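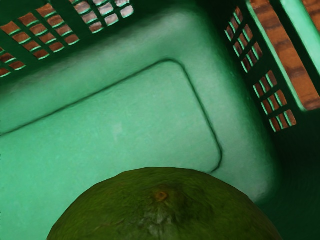 ## 4. 第一个家务任务：从篮子里拿水果

更新：2021年11月11日，对应 Gurnar 控制软件 8 月之后的版本。更早的版本菜单位置不一样，先升级再往下看，不然你会跟我当初一样找半天“任务”那一栏。

前三节把手臂装好了，线也接好了，到这一节终于可以让它干点活啦！我知道很多人买 Gurnar 就是冲着“让机器做家务”来的，所以先泼一小勺凉水：叠衣服、洗碗、收拾小孩房间，这些我在 Flullorside 的工作间里都试过，能交差的没有几样。从篮子里拿一个水果出来放到盘子上，算是目前我敢让新手拿来当第一个任务的，而且也得先在仿真里跑，跑顺了再碰真机。

这一节分三块：仿真里跑通，搬到真机，然后是我对“到底能不能干家务”的一点老实话。赶时间的话最后一块可以跳过（不过我写得最开心的就是那块）。

### 4.1 开始之前

手边要有这些：

- 装好 Gurnar 控制软件的电脑，显卡驱动更新过
- Ersoy 场景包，在 Lerkska 的下载页里，选“厨房与餐桌”那一组
- 一个带格子侧壁的塑料篮子，真机阶段用
- 几个圆的、皮硬一点的水果，橙子、青柠、小柚子都行
- 一个浅口盘子，别用玻璃的

场景包默认的篮子是绿色的，水果也是绿的，木头桌面。我头一回打开还嫌它颜色太素，想换成红苹果，后来觉得留着挺好：绿果子搁在绿篮子里，识别模块要是只会认颜色，这一关马上就露馅。换红苹果成功率当然好看，可你家里总有一天会出现绿篮子装绿水果的。

> **注意**：场景包解压后的路径里不要有中文，也不要有空格。报错信息写的是“纹理缺失”，跟路径一点关系都看不出来，我为这个折腾了整整一个晚上。

### 4.2 在仿真里跑通

1. 打开控制软件，点左侧“任务”，选“新建”，模板选 `basket_pick`。
2. 在“场景”里载入 Ersoy 的篮子场景，等右下角的进度条走完。第一次载入比较慢，去倒杯水。
3. 把视角切到“正上方近景”。篮底中间有一大块凸起的圆角板，周围一圈浅色的边弯上去接侧壁，水果靠着画面下沿，露出上半边。
4. 点“识别”。软件会给水果套一个轮廓，确认它套的是水果，没有把篮角那片深影子一起圈进去。
5. 如果轮廓歪了，去“识别 → 图像尺寸”，改成 256，再识别一次。默认值更小，速度是快，但在阴影里很容易糊成一团。
6. 打开“避障”，勾选“侧壁按实心处理”。
7. 点“规划”，看一遍预演的路径。夹爪应该从上面直直地下去，合拢，再直直地上来。路径要是斜着穿过篮子边，回到第 6 步看看有没有勾上。
8. 点“执行”，让它连续跑 20 回，每回开始前勾选“随机摆放”。
9. 打开“记录”，把失败的几回挑出来回放。

第 6 步多讲两句。这种篮子的侧壁是镂空的，一排排小长方孔，孔后面能看到棕色。对人来说一眼就明白：那是外面的桌子，手伸不过去。对深度估计来说就麻烦了，它会觉得孔里有路可走，然后规划出一条让手指从孔中间穿过去的路径，在仿真里看着特别潇洒，换到真机上就是“咔”的一声。按实心处理，省心。

> **提示**：第 8 步随机摆放以后，有些回水果会滚到篮角里去，那儿影子最重。先别急着调参数，把“场景 → 光照”调亮一档再看，如果调亮就好了，问题出在识别；调亮了还是抓不着，再去查路径。

回放的时候我会特别看果蒂。模板里的水果顶上有个小小的蒂痕，棕橙色的一点，旁边一圈深一些。老版本的识别模块喜欢把它当成水果的中心，蒂朝上的时候没毛病，水果一歪，抓取点就跟着跑偏了。碰到这种情况，在“识别 → 抓取点”里把“特征点”改成“轮廓中心”。

### 4.3 搬到真机

仿真里连着跑顺了，再做下面的。我知道你手痒，我也痒，可是真的别跳。

1. 把篮子放在手臂正前方，底下垫一块防滑垫。塑料篮子轻，夹爪碰一下就跑。
2. 在“设备”里切换到真机，速度限制先调到最低档。
3. 放一个水果进去，只放一个。
4. 重新做一次手眼标定，照第 3 节的步骤来。搬过桌子就得重做，哪怕你觉得只挪了一点点。
5. 把夹持力设成“软”，点“规划”，看预演。
6. 手放在急停按钮上，点“执行”。
7. 水果到盘子上方以后，夹爪会停 2 秒再松开。这个停顿别删，它在等水果不晃。
8. 换位置再来，角落、靠墙、正中间都试试。

> **小心**：运行的时候不要把手伸进篮子里“帮它一下”。我懂那种冲动，水果就差一点点，轻轻一推就好了……先按急停，再伸手。

> **小心**：家里有猫有小孩的，关上门再开机。低速档也一样。

> **提示**：橙子和青柠的皮有点坑坑洼洼，摩擦够，好夹。打过蜡的苹果就滑得多，第一天不要拿它为难自己。熟透的桃子请留着自己吃。

### 4.4 常见的毛病

**错误 104：目标丢失。** 夹爪下去的时候把水果挡住了，镜头看不见它，软件就慌了。去“识别 → 遮挡”，打开“沿用上一位置”。还报错的话，多半是镜头脏了，擦一擦。

**夹起来了，上升途中掉了。** 先看夹持点是不是太高，圆的东西夹在最宽处以上，一合拢就往下挤。把抓取高度往下调，一次调一小格。

**夹爪碰到篮底就停。** 篮底如果有凸起的一块，实际高度会比你量的篮边深度浅一点。量深度的时候请量到凸起的面上，别量到旁边那圈。

**篮子跟着水果一起被提起来了。** 手指勾进侧壁的孔里了！急停，手动松开，然后乖乖回去勾“侧壁按实心处理”。

**识别框一直在抖。** 窗边的光在变，拉上窗帘。我的工作间下午西晒，那几个小时我干脆拿来拧螺丝。

### 4.5 所以它到底能不能做家务？

被问得最多的就是这句，写在说明书里可能有点怪，可我想让你在花一个周末之前心里有数。

单看这一个动作，从固定的篮子里拿一个圆的水果，放进固定的盘子，我觉得可以说“能”。慢是真慢，比我自己拿慢得多，不过它能一直干，也不抱怨。车间里的活要是长这个样子，零件差不多大、料盒不挪窝、灯也不变，那已经很接近能用了，Lerkska 的几个用户就拿它往治具里放小件，人坐在旁边看着。

厨房就是另一回事了。我家的果篮今天在桌上，明天在冰箱顶上，里面有时候塞着一串葡萄、一包没拆的坚果和一张超市小票。人伸手进去摸一把就知道哪个软了该先吃，这台手臂连“软”是什么都不清楚，夹持力那一栏只有“软、中、硬”三档，还得我来选。把水果一个压一个堆满，它目前也搞不定，最多能应付两个并排不挨着的。

我自己的用法是这样：把它当成一个学得很慢但记性很好的帮手，每次只教一件小事，教会了就别动环境。水果这件事学会以后，可以试试把勺子从杯子里拿出来（难，比看起来难），或者把空的塑料杯排成一行（简单，推荐！）。擦桌子先别碰，抹布这种软塌塌的东西会让你怀疑人生。

要是你拿自己的篮子跑通了，把任务文件导出来存一份，“任务 → 导出”，名字里写上篮子的样子和水果的种类。第 5 节做多物体的时候要从这个文件接着改，到时候打开任务列表，选“从已有任务复制”，再把水果数量那一栏解锁就行。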